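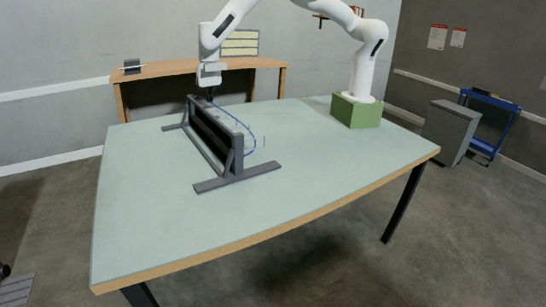 Setting up a cable routing cell in simulation before you build it
2020-06-27, by the Skivivar workshop blog

Before drilling any holes in the bench, build the cell in a simulator. We did this for the cable job at our shared workshop and it saved us from mounting the arm too close to the fixture.

1. Start with the table. Measure the real one and enter the size in millimeters. Our fixture is 402 long, so there was plenty of tabletop left for the arm.

2. Put the arm on a riser block. The model uses a plain green block at one end of the table, with the base flange flat on top. Lock the block to the table or it will creep when the arm moves fast.

3. Place the fixture lengthwise on the other half. Ours is a dark grey rack with crosswise feet and angled braces. Model the feet and braces too. The fingers have to come down next to them, and a simplified box hides collisions.

4. Add the cable last. We built it as a chain of 20 short capsules with a little bending stiffness. Fewer than that and the curve turns into corners.

5. Add the pegs as fixed bodies, then check that the cable can't pass through them. If it does, cut the time step in half.

6. Bring the gripper down beside the far end of the fixture at low speed. Save this pose as the start of every run.

The room around the table is optional. We kept the walls, desk and shelf from the Werka scene pack, and they made no difference to the speed.

Export the block and fixture positions when the path runs clean, and mark them on the real bench with tape.

Related
Printing cable pegs that don't snap
Isaksson bench legs: leveling on a rough floor
Zuller gripper fingers, first fitting
Workshop open night in October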